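Why does a lunch box go click?

by Edin Angelovski, for the Cirkia kids' pages

Snap. Click. Pop. You hear it every lunchtime. All those boxes with the flappy bits on the sides. But what is the click? And why doesn't the soup end up in your backpack? (Most days.)

Quick one today, I have to get this up before the bell on Monday. Grab a box from the kitchen if you can. Ask first.

The parts of the box

The bottom part is called the tub or the base. The top part is the lid. Easy. The flappy bits on the edges are called clips, or latches, or tabs, or locking wings if you want to sound fancy. All the same job - they hold the lid down.

Now take the lid off and flip it over. On lots of boxes there's a groove that goes all the way round, and in the groove there's a squishy ring. That is the seal. Some people call it a gasket. Good word, gasket. Say it out loud.

No ring on yours? Then it's probably fine for crackers and not fine for soup.

How the seal works

Water is sneaky. It will go through a gap so thin you can't see it. Two hard things pushed together nearly always leave tiny gaps, becuase nothing is perfectly flat, even when it looks flat. But a squishy thing pushed against a hard thing fills the gaps up. Squish squish. No way through.

So the ring needs to be squashed. And something has to keep squashing it, all day, even when your bag gets dropped on the bus. Your hand can't stay in there pushing. So - clips!

How a clip works

A clip is a little lever with a hinge. The hinge is the thin bendy part. Look really close at it, it's often the same plastic as the rest of the clip, just much thinner. Thick plastic is stiff, thin plastic bends. Engineers call this a living hinge. It isn't alive. Don't feed it.

When you press the clip down, a slot or a hook on it has to get over a small bump on the tub. At first it doesn't want to. You push, the plastic bends a tiny bit, and then it jumps over the bump and springs back into shape. That jump is the click! You are hearing plastic let go and smack into place.

Once it's over the bump it's stuck there till you pull. And the whole time it is tugging the lid down onto the ring.

Yellow tabs, see-through box:

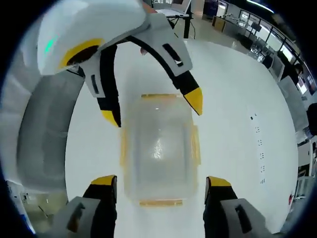
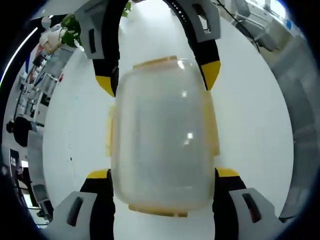

Why not just one clip? Try this. Press down on one side of a loose lid with one finger. See the other side lift up? One clip would do the same thing. Pull down on every side and the lid stays level, so the ring gets squashed the same all the way round. A big long box needs good pulling on the long sides as well as the short ones. Miss one clip and that's your leak, right there.

Corners

Lots of food boxes have round corners. Why not pointy?

- A ring can't turn a sharp corner well. It crinkles up, and a crinkle is a gap.
- Old rice hides in pointy corners. Yuck. Round ones wipe out easy.
- Pointy corners crack more when you drop them. The bump all goes into one little spot.

Why can you see through it?

Some plastic is clear like a window. You can read a book through it (if you want to read a book through a lunch box, up to you). Some is cloudy, and light gets through but gets bounced about on the way, so things behind look blurry. The word for that is translucent. Trans-LOO-sent. Either way you get to check what's in there before you open it, which is pretty handy when somebody left beans at the back of the fridge.

Then there's the shiny streaks you see on a box under a lamp. Those are just the lamp, bouncing off the smooth plastic into your eye. Tilt a box and watch the streak slide. It isn't painted on.

Try it - the upside down test

You need: a box with clips and a ring, water, paper towel, a sink. Do it IN the sink. I mean it.

1. Put some water in the box. Half full is plenty.
2. Lid on, all the clips shut. Listen for every click.
3. Dry the outside with a towel.
4. Turn it upside down over a dry paper towel in the sink. Count to 20, slowly.
5. Look at the towel. Any wet spots? Where are they?
6. Now open just one clip and do it again.

Draw the box from the top and put an X where the drips came out. Were they near the open clip? Or somewhere else? Both are good answers. If it leaked with all the clips shut, take a look at the ring. Might be twisted, or have a crumb under it. One crumb is enough!

Washing up

Clips are where the gunk goes. Open them all the way and scrub behind. If the ring comes out, a grown-up can help you get it out - not with a knife please. Wash it, dry it, push it back in the groove with your finger, all the way round. Leave the lid off untill everything's dry or it will smell funny.

And don't bend the clips back and forth for fun. I know. It's very fun. But a thin hinge gets tired. First a white line shows up, then a crack, then you've got a clip in your hand and a box that won't shut.

Words to keep

Base - the bottom part
Seal or gasket - the squishy ring
Latch - the clip that holds the lid
Living hinge - the thin plastic part that bends
Translucent - light gets through but it looks cloudy

Next time: zippers. Bring a jacket.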